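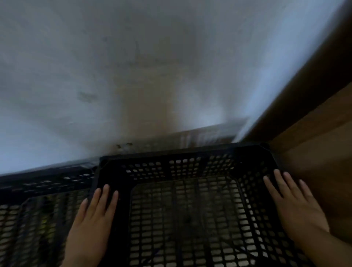 *Photo: Fedir Kushnir, Nerkwood crate floor*

**Crate handlers wanted for a fault study (paid, part-time)**

Ikurstead is looking for people to move plastic crates by hand at our Nerkwood building while we find out why our crate mover keeps losing its grip.

In December the mover dropped a full stack at the Thibodeau site. It had closed on the rim, reported a good hold and lifted. The stack came down next to the walkway. No one was hurt. The same fault came back twice after the grip pads were changed, so the machine was taken out of service and stays out until the cause is known.

The log shows that the mover read the wall of the crate as solid when it had closed on the perforated part below the rim. It also went wrong more often when a crate stood in a corner or tight against another crate. People handle those cases all day without dropping anything, and we want a record of how they do it: where the hands go, how hard they press, when they shift their hold.

**The work**

You will lift, slide, turn and stack empty and part-filled black crates. Some will be against a wall or a step, some side by side. You wear a head camera and thin pressure pads on your palms. A shift is 3 hours with 2 breaks. The heaviest crate is 39 pounds, and you may refuse any lift. We need 2000 recorded lifts in all, shared among everyone who takes part.

The mover is locked off and will not run while participants are in the building. Please do not open its cage or touch the controls, even if you have worked with one before.

**Who can apply**

- Age 18 or over
- Able to lift 39 pounds from floor to waist
- No hand, wrist or back injury in the past year
- Closed shoes with a firm sole (we supply safety caps)

Warehouse or produce experience is useful but not required. We would also like to hear from left-handed people, as we have very few signed up.

**Pay and travel**

Paid by the hour at the Nerkwood floor rate, including breaks and the safety talk. If we stop a shift early, you are paid for all of it. A shuttle runs from the Hullport lot before and after each shift.

**Recordings**

Video is used for the fault study and for retraining the grip check. Faces are blurred. You can ask to have your recordings removed up to the end of the study.

**To apply**

Send a short note to Kirstin Innes at the Nerkwood office with the shifts you can work and which hand you favor. If you were at Thibodeau when the stack fell and have not yet given a statement, please tell her that too. It does not affect your application.

Posted March 16, 2025. Open until all shifts are filled.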